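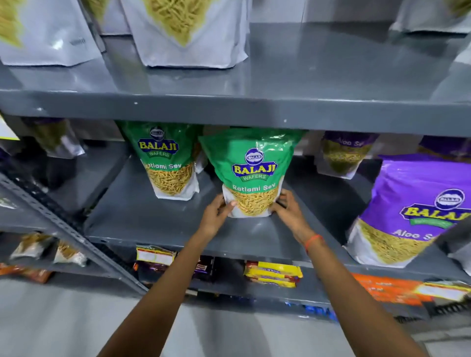 *Both hands on a pouch of Balaji Ratlami Sev, middle shelf, with the purple Aloo Sev to the right.*

I have now watched more people straighten snack bags than anyone should in one afternoon, and I'd happily go back tomorrow. The people at Dudeo have spent the better part of a year on a question that sounds silly until you try to answer it: how do you teach a robot to tidy a shelf of chips?

"Boxes are easy," Ward Brouwer told me, before I'd even gotten my coat off. He runs the shelf project, which goes by the name Tralholm (he wouldn't say why, and I did ask twice). "A box stays a box. A pouch is a different shape every time you touch it."

He's right, and I'd never thought about it. Pick up a bag of sev and the air slides one way, the snack slides the other, and the thing leans on its neighbor like a tired kid on a bus. You and I fix that with a little pinch and a shuffle. A robot arm running the team's older software, which they called Wadach, would grab the top of the bag, lift, and drag two more bags along with it. I saw the clips. I laughed. Ward didn't, but I think he's seen them a lot more than I have.

So the team went back to watching people. They recorded 408 short clips of shelf work from a head-height view looking down at the hands, and trained the new system on those before the robot ever tried a bag itself. What they wanted was the stuff we do without thinking: where the fingers go, when the second hand comes in, how far you tilt a bag before you let go of it.

And the big thing they found was so simple I made Ward say it again. People go low! When a pouch is standing up, we tend to hold it by the lower sides, where the food has settled and there's something solid to hold. The puffy top is mostly air. The old software loved the top, since that's where the bright logo is and the camera could see it best.

With the low grip built in, the robot got 7 out of every 10 pouches standing straight on the first try. Before that it was closer to a coin flip. On stiff packets, the flat kind biscuits come in, it barely made a difference, and Ward was quick to bring that up before I could.

There's plenty it still can't do. Shiny shelves fool it, because it sees a reflection and reaches for a bag that isn't there. Two matching pouches pressed together are even worse. It has a hard time telling where one ends and the next begins, so it sometimes squeezes the pair like an accordion. I got to push the stop button on one of those, which was the high point of my week.

The next round of testing starts in November, with crowded shelves and a lot more kinds of bag. Ward has asked for 65 new ones. I offered to help empty them afterward, and he's thinking it over.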